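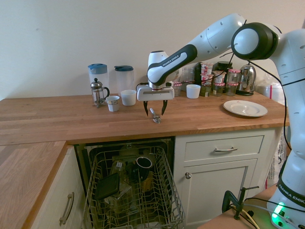
Kaltesix 抓取规划软件

产品概述

Kaltesix 是 Skerkwood 公司开发的抓取规划与运动控制软件，适用于单臂机器人和平行夹爪。软件的主要用途是在家庭厨房这样的环境里拿取小件物品。厨房台面上的东西常常放得很近，有透明的水壶，有叠在一起的玻璃罐，也有会反光的不锈钢水壶。Kaltesix 把这些物品作为障碍物写入场景模型，然后为夹爪计算一条可以执行的路径。

对于平放在木质台面上的小型金属餐具，软件默认使用垂直抓取：夹爪朝下，两指张开，停在物品上方，等待位姿确认以后再下降。等待的高度可以在参数表里修改。

主要功能

感知模块
从固定摄像头读取图像，输出物品的轮廓和朝向。对细长的物品，模块会分别标出手柄一端和工作一端，操作人员可以指定夹取哪一段。透明和反光的表面使用单独的处理流程，该流程需要在安装后标定一次。每个工作区最多可连接 4 个摄像头。

规划模块
路径计算同时考虑机械臂本体、夹爪和线缆。外部线缆下垂的范围可以作为软边界输入，经过边界附近时，机械臂会自动减速。洗碗机的碗篮拉出以后，软件把碗篮内部当作可进入区域，把碗篮边缘和打开的门当作障碍物。碗篮里物品的倾斜角度也会进入碰撞检查。

控制模块
控制指令的更新频率为 100 Hz。夹爪的开合宽度、闭合速度和夹持力都可以按物品类别保存。若手指闭合后测得的宽度与预期不符，任务会暂停，并在界面里显示原因。

任务编辑器
用户在图形界面里排列步骤，例如“接近”“抓取”“抬起”“放入碗篮”。每个步骤都可以单独运行，也可以先在仿真里检查。任务文件为纯文本格式，方便做版本管理。

系统组成

Kaltesix 安装包里含有运行程序、任务编辑器和标定工具。日志回放工具 Praltuvden 也包含在内，它可以把图像、关节数据和规划结果放在同一条时间轴上查看，对分析失败的抓取很有帮助。Praltuvden 可以在没有连接机器人的电脑上单独使用。

安装要求

机械臂底座必须牢固地固定在桌面上，可以用夹具夹在桌边，也可以用螺栓。底座与操作台之间的相对位置在标定以后不可以移动；如果移动了，请重新运行标定工具。
摄像头可以安装在工作区的侧面或上方，视野里应该包括整个台面和碗篮。
控制电脑需要 2 个独立的网络接口，一个连接机器人控制器，另一个连接摄像头。
急停按钮应放在操作人员伸手可及的地方，软件不能代替急停按钮。

使用限制

目前的版本不支持双臂协同，也不支持柔软物品，例如抹布和塑料袋。塑料袋如果在工作区附近，建议先在场景模型里画出禁入区。刀具类物品默认为禁止抓取，需要管理员权限才能打开。

授权与服务

标准授权可以在 2 台控制电脑上激活，包含软件更新和邮件技术支持。教学与研究单位可以申请教育授权，功能与标准授权相同，但是不可以用于商业生产。

现场安装和标定培训由合作伙伴 Siriwardena 提供，费用另外计算。询价时，请写明机械臂型号、夹爪型号、台面尺寸，以及您希望抓取的物品种类，如果有工作区的照片，也请一起发送。

相关下载
产品手册（中文、英文）
任务文件格式说明
Praltuvden 快速入门
标定板打印文件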